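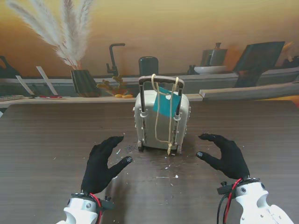 Issue 7, page 10

Kyu-ri Wi is on the phone when I get there. Holds up one finger, points at a chair. Someone on the line has lost a flute on the Kindell ferry and wants to describe the case in detail, which she lets them do.

"You always let them finish," she says after she hangs up. "If you cut in with questions they start agreeing with you. Was it black? Yeah, black. Was it blue? Could be blue. Then I've got nothing."

She runs the lost property desk at the Grotley terminal. Three boats a day in winter, more in summer, and all of it ends up with her: phones, coats, dentures, one trombone mouthpiece she is still hoping to match up with a trombone. Last year the desk logged 3,152 items. Umbrellas aren't in that number. Umbrellas go in a barrel.

She came to it sideways. Ticket booth first, then the night counter, then the old lost property man retired and his key got handed to her on a Sunday with no training at all. "He said the coats are in the back and the lady from Hotadier will call about her hat. She did call. I never found the hat."

The first thing she changed was the tags. It used to be one tag per item with the date and that was it. Now the tag says which boat, which deck, which side if the crew remembers. Crew hated it for a month or so and then they stopped complaining, she says, or stopped complaining to her.

"People don't know what their own bag looks like. They know where they sat. Ask where they sat."

Phones are the worst. They ring in the locker all afternoon and she can't answer half of them becuase of the lock screens. She used to try. Now she waits for the name to come up on the display and if it says Mom she'll write the number down and call back from the desk line. Mom always knows whose phone it is.

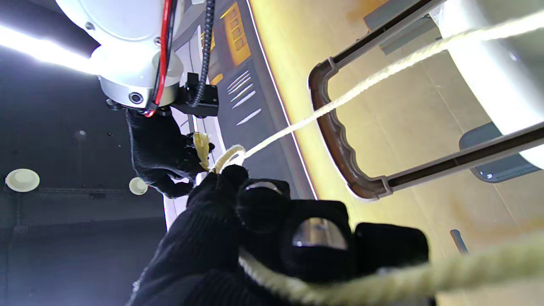
How long do you keep things before they go?

Sixty days for most of it. Food goes the same night, and passports go to the police desk in the morning.

After that it's a charity shop in town for clothes and a yearly sale for the rest, held in the old Bosman warehouse across the road. She doesn't go to the sale. Went once, saw a kid's coat she had been holding on to for weeks past the limit, bought it herself, put it back on the rack at work. It's still there. Two winters now.

I ask about the calls that go bad. She thinks. There was a man last February who wanted his late wife's scarf. Green, wool, left on the evening boat. She had four green scarves and he came in and said none of them. Sat down where I'm sitting. Came back the next week and took one anyway.

"I don't know if it was hers. I wrote it down as returned. What else am I going to write?"

Then the phone again. A stroller this time, she has it, that one takes under a minute. She's pleased. Says most days are strollers, it's only the other kind you end up telling people about.

The desk may move. There is a plan to send everything to one big office in Kindell with an online form and a shipping charge. She has seen the form. It has a drop-down for color and a drop-down for type and no box for where you were sitting. 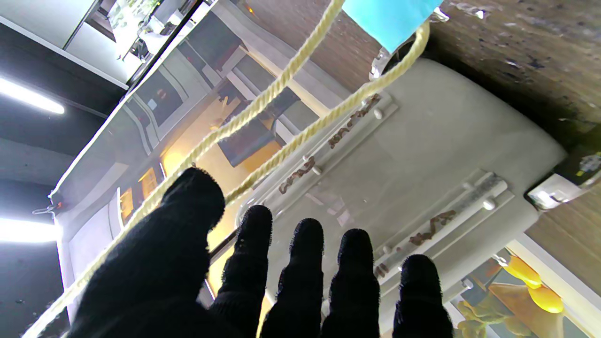 A regular on the early boat told me later that the form would be fine by him, he lost a pair of gloves in the spring and had to take a half day off to go fetch them, and that Wi was very nice about it but nice doesn't get you your half day back.

I put that to her over the phone. Long pause, papers moving.

"He's right about the hours," she says. "I've asked for evenings. I asked twice. They said there isnt the money, so, ok, do the form. But leave me the phone. The form can have the strollers."

She had to go, the noon boat was in. Hours at the Grotley desk are 10 to four, closed Sunday. Bring ID, and try to remember your seat.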